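Zaltbridge Support
Ticket: Olldale campaign office, delegate list will not match after import
Product: Plidard (membership and delegate module)
Opened by: Nazanin Parsa
Assigned to: Ardalan Jafarzadeh
Priority: High
Status: Resolved
Opened: 30 August 2022

Nazanin Parsa
We are getting ready for the selection meeting where members in Olldale choose the party's candidate for district council. The delegate list has to go to all the contenders at the same time. I exported the list from Plidard this morning and it has 97 names. The dashboard says 105. I ran the export twice and got the same result both times. I need to know which number is right before I send anything out, as two of the contenders have already asked for it.

Browser is Firefox, up to date. I am logged in as branch admin. No filters set that I can see.

Ardalan Jafarzadeh
Thanks, Nazanin. The gap is 8 names. Please do the following and post what you find:

Open Members, then Delegates, then All.
Set Status to Any.
Set Branch to Olldale and its sub-branches.
Export again with the "include pending" box checked.

Also tell me if anybody has changed branch boundaries in the system since the last selection.

Nazanin Parsa
Done. With "include pending" checked I get 105, so that matches the dashboard. But the 8 extra people are not pending. I know several of them and they have been paid-up members for years. One of them seconded a motion at the meeting in May.

On boundaries, yes. Sowa ward was moved from the Northern branch to ours in May, after the council map changed. The regional office did that, I don't have the rights.

Ardalan Jafarzadeh
That helps. Can you open one of the 8 records and look at the Branch History tab? I want to see if the transfer line has an end date for the old branch. Leave the record as it is for now. Saving a member record by hand resets the eligibility clock, and that would make things worse for a selection.

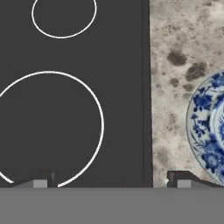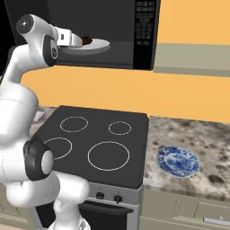 First: cooktop with burner rings. Second: white arm reaching into the microwave, plate inside.

Nazanin Parsa
Branch History shows two lines. Northern has a start date and no end date. Olldale has a start date and says "awaiting release." I checked three more and they are the same. All of them live in Sowa ward.

Ardalan Jafarzadeh
Found it. When a ward is moved, Plidard writes the new branch line first and then closes the old one. The closing step runs as a batch. In this case the batch stopped before the end and left 8 members open in both branches. The system treats anyone in two branches as pending in the newer one. The dashboard counts pending members and the standard export leaves them out, so the two numbers differ.

I can close the old lines from our side. I need written approval from the regional office, because it affects who can vote in a selection. An email from the regional organizer to this ticket address is enough. Your own approval will not cover it.

Nazanin Parsa
Asked for it. Will the 8 lose their membership length? The rule here is six months in good standing before the selection, and one of the contenders is sure to raise it.

Ardalan Jafarzadeh
No. Membership length is taken from the join date in the party, which I am not touching. Only the end date on the Northern line changes.

Ardalan Jafarzadeh
Approval received from region. Ran the release on all 8 records. Took 10 minutes including the backup. Please clear your saved exports and run a fresh one with "include pending" unchecked.

Nazanin Parsa
Fresh export has 105 names. Dashboard says 105. I read the Sowa names against the paper sign-in sheets and they all match. Join dates are unchanged.

One more thing. The Northern branch secretary says her list still shows the same people. Is that a problem?

Ardalan Jafarzadeh
Her page was loaded before the release. Ask her to log out and back in. If they are still there after that, she should open a separate ticket under the Northern branch, as I can't discuss her records here.

Nazanin Parsa
She logged back in and they are gone from her list. I have sent the delegate list to all the contenders in one email. You can close this.

Ardalan Jafarzadeh
Closing. The stopped batch has been reported to the developers. Until there is a fix, compare the dashboard count with the standard export after any ward move.

Resolution code: Data correction, branch transfer
Reopen by replying to this ticket.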